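ボラウ生活資料館
ホーム 展示案内 ギャラリー 利用案内 交通 お問い合わせ

青果売場コーナー 展示ギャラリー

当館二階の青果売場コーナーは、町の小売店の店先を題材とした常設展示です。木製の二段陳列台に果物と野菜の模型を並べ、売場の組み立て方と品目ごとの盛り方を紹介しております。

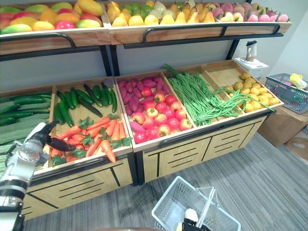
本コーナーは7月の展示替えにあわせて品目の配置を改めました。模型の選定は学芸担当のマルガリーダ・モレイラ、陳列の監修はアルミンド・セイシャスが担当しております。館内で所蔵する食品模型は618点を数え、そのうち青果に分類されるものを季節ごとに入れ替えて公開しています。

上段 果物
上段には果物をまとめています。マンゴーは赤、橙、黄、緑の色合いが一つの山の中で移り変わり、洋梨は鮮やかな黄色を主として淡い緑色のものを交ぜました。右手の桃は、緑の葉先を添えた桃色の一群です。木の前板には、曲線を描く黒い金属の横棒が二本渡されています。

下段 きゅうり、ズッキーニ、にんじん
下段は傾斜をつけた木箱の列で、左端に濃い緑色の長いきゅうりを縦の向きに重ねています。隣の箱では、奥にズッキーニときゅうりを斜めに寝かせ、手前に葉つきのにんじんを広げました。緑と橙の対比は、監修者が展示替えにあたって特に重視した点です。

下段 さつまいもとトマト
中央の箱は、奥が赤紫色のさつまいも、手前がトマトです。トマトには赤いもののほか黄色みを帯びたものがあり、黄色の斑が入った模型も含まれます。土のものと実のものを前後に組み合わせる盛り方は、解説シートでも取り上げております。

下段 さやいんげんとじゃがいも
長い緑色のさやいんげんは束のまま斜めに置かれ、一部が隣の区画にかかっています。右端の箱には、小ぶりで丸い黄色のじゃがいもを盛りました。両者の間の区画は品物が少なく、木の底板をご覧いただけます。箱の造りに関心をお持ちの方は、あわせてご確認ください。

陳列台について
陳列台の台座は明るい色の木板張りで、細い黒の横溝と斜めの黒い線が意匠として入っています。上段を支える支柱も黒で統一されています。台の仕様に関する資料は、一階閲覧室にて請求番号676でお申し込みください。

ご観覧にあたって
模型にはお手を触れないようお願いいたします。学校団体でのご利用は、教育普及係(担当 ナタリー・インスキップ)まで事前にご連絡ください。図版の転載を希望される場合は、所定の申請書の提出が必要です。

最終更新 2026年10月4日

関連ページ
・乾物と量り売りの道具
・グラロウ家旧蔵の天秤と分銅
・パシェコ商店の帳場
・食品模型の手入れと保管
・解説シート一覧(青果編)

当サイトでは、利用状況の把握のためにCookieを使用しています。閲覧を続けられる場合は、Cookieの使用に同意いただいたものとみなします。 同意する 設定を変更する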